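Notebook, textile intake and storage trials
March, entry begun 9:40

Carrying on from the previous pages. Object of this block of work: settle how single garments are held between intake and inspection, so that a piece can be found, lifted out and put back without the label parting company with it. The last round used open shelves and paper bags. The bags were quiet, cheap and opaque, and the opacity was the trouble. Gerrit had to open every one to find the piece he wanted, and by the third week the folded tops no longer stayed folded.

Bins on test: two types. Callon, clear, with a raised rim. De Graaf, frosted, straight-sided, slightly taller. Both fit the shelf bays if the back stop is removed. Neither fits with it in place. Roel has taken the back stops out of bays 1 to 4 and bagged the screws; the bag is taped inside the upright of bay 1.

Stock figures, for reference. The register stands at 2,424 pieces. Of these 316 are flagged "handle singly", meaning one garment per container. The rest can stack. Everything below concerns the 316 only.

Empty weights not recorded yet. The small scale is at calibration. Do not use the parcel scale for this, its lowest division is too coarse.

10:15

Label position. Three options on the table from the last meeting:

(a) Card loose on the bin floor.
(b) Card in a sleeve on the outside end wall.
(c) Swing tag pinned to the garment, no card.

(c) is out for anything with a coated or metallic finish, because the pin holes do not close. Toon tested this on scrap and the holes were still plain after a steam. The scrap is in the envelope at the back of this book.

(b) works mechanically but depends on the bin and the garment staying together. With two people unpacking at one bench we had a swap within the first hour. Both bins went back to the shelf with the wrong contents. It was found only because one was a child's size.

(a) keeps card and cloth in the same container and can be read through the floor if the card is face down. Drawback is that the garment covers it. A folded piece of adult size takes the full floor area of the Callon bin and the card is then invisible from above. Possible fix is to keep one corner clear.

Procedure for (a) as run this morning:

Bin empty, wiped with a dry cloth. Card in first, flat, near a corner. Garment second, set toward the opposite side. No tissue. Lid off for the whole of the bench work; lids stack on the lower shelf of the trolley, rim down.

The garment should not be pressed to make it fit. If it stands above the rim, it goes to the next size up and the card gets an L in the top right.

11:05

Folded against bunched. Gijs argued for folding everything at intake. I agree for wovens. For the slippery synthetics I am less sure. A three-way fold on a smooth shiny fabric has slid open by the time the bin reaches the shelf, and then there are hard creases in places where no one meant to put them. A loosely gathered piece has no sharp line anywhere in it. It looks worse and takes more height.

Ran both on the same type of cloth, bins carried from bench to bay 4 and back. Folded: top layer had shifted toward the short wall, one sleeve out. Gathered: no change I could see in position. Card stayed put both times. One carry each is not a result. Needs repeating with someone else carrying.

Note for the register: "gathered" is the word to use. Gerrit has been writing "crumpled", which in the condition column means damage.

The blue piece, shiny royal blue with a speckle and some teal-green patterning, is the reference garment for the rest of this block. It is awkward in the ways we want. It slides, it catches light so the surface is hard to read, and the second color shows only in places depending on how it lies.

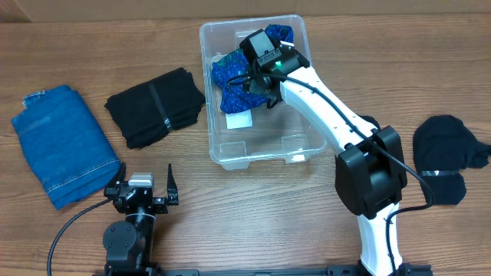
Textile Handling Group, Cudbridge Workshop

11:50

Card in the lower left area, blue piece gathered into the upper left. Card lies flat. The right side of the bin is free, more room than I expected. With the cloth kept to one end there is space to get hold of it from the side as well as from above.

Clear walls on the wooden bench: the grain comes through the plastic and makes the bin edge less distinct than it is on the gray mat. For the eye it is a small thing. For the catalog photographs Ademir wants a plain ground, so those stay on the mat. For bench work the wood is fine and the mat curls at the corners anyway.

White card on warm brown wood reads well. White card on the gray mat reads well. White card on the white shelf liner in bay 2 does not read at all, and that is where most of these bins will live. Options: colored card, or a different liner. Card is easier to change. Ask Neton what they have in yellow, same weight, uncoated so that pencil takes.

12:10

Card size. The present card is cut from the old index stock and is on the small side. There is room for the number and a two-word description. No room for condition or date. I would keep it small. The register holds the rest and a larger card will end up under the garment whatever we do about corners.

Number to be written twice, once on each face. With a clear floor it can then be read from above or below and no one has to turn it over. Pencil 2B. No ballpoint near the coated pieces.

Broke for lunch. Bin left lidded on the trolley.

13:30

Rim check. The raised rim on the Callon is good to carry by and good for the lid, but fabric can catch between lid and rim. Had this twice on practice pieces before starting on the reference garment. A thin synthetic lies over the edge and is not noticed until the lid is pressed down. Instruction for the bench sheet: run a finger around the inside of the rim before the lid goes on. Toon points out that the frosted De Graaf has the same gap and you cannot see the caught edge through the wall, which is a fair argument against it.

Rounded corners. Better than square for dusting, and a sleeve end does not get lodged. Worse for the card, which cannot sit right into the corner and so tends to settle a little way in. If we want the card in a fixed position it needs a mark on the outside of the floor. Tried a dot of film tape. Comes off cleanly, leaves no residue visible under the bench lamp. Will leave one on overnight and look again.

Static. The smooth cloth clings lightly to the wall of an empty bin straight from the stack. Less so after the bin has stood open. I have no measurement for this, only that the practice piece needed peeling off the side first thing and did not later on. Humidity in the room was not logged. Roel to put the logger back on its hook.

14:20

Stacking. Lidded Callon bins, one garment each, stacked on the floor. Stable at four. At five the stack leans when the trolley passes. Set the limit at three for shelves, and none on the floor once the trial is over.

Bay capacity with the stop removed is 15 bins per bay at that limit. 316 divided by 15 comes to 21 full bays with one bin left over. We have nowhere near 21 bays. Either the bins get smaller for the light pieces or the "handle singly" list gets shorter. I suspect the list. A good part of it was flagged during the move, when the rule was to flag anything doubtful.

Gerrit to go through the flags, starting with the knitwear. Most of that could go two to a bin with a sheet between.

Order quantity. The quote from Callon is for 200. That covers the pieces that plainly need it, if Gerrit's review brings the list down as far as I think it will. Hold the order until he has finished the first pass. The lids are quoted separately and have to be asked for by name; last time they came without.

15:00

Differences between the two bins, for whoever types this up:

Callon, clear. Contents identifiable from the side. Rim easy to grip. Scratches show. Card readable through floor.

De Graaf, frosted. Color visible, pattern not. Would have hidden the teal-green on the reference garment altogether and it would be logged as plain blue by anyone checking through the wall. Scratches do not show. Card not readable through floor except pressed right against it.

Price difference is small enough to leave out of the decision.

My preference is Callon for the singly handled pieces and to use up the De Graaf bins on linings, trims and loose belts. Gijs agrees. Toon would prefer one type throughout so that lids interchange. They do not interchange, I tried.

15:40

Loose ends

Light. Clear bins on an open shelf let light in from all sides. The old bags did not. Bays 1 and 2 face the window. Blind to be kept down, or use bays 3 and 4 for anything with a strong dye. The blue goes to 4.

Back stops. If they stay out permanently the bins can be pushed against the wall, which is cold and unpainted behind bay 3. Fit a batten. Roel has offcuts.

Bench sheet. Ademir has a draft on the shared drive with the old wording. Changes needed: "gathered" added as a permitted state, card in first, number on both faces, finger around the rim, lid last. Remove the paragraph on bags.

Yellow card: email to Neton sent 15:55.

Film tape dot left on one empty Callon bin, underside, left-hand corner. Bin is on top of the cabinet by the sink. Please leave it there until I have looked at it.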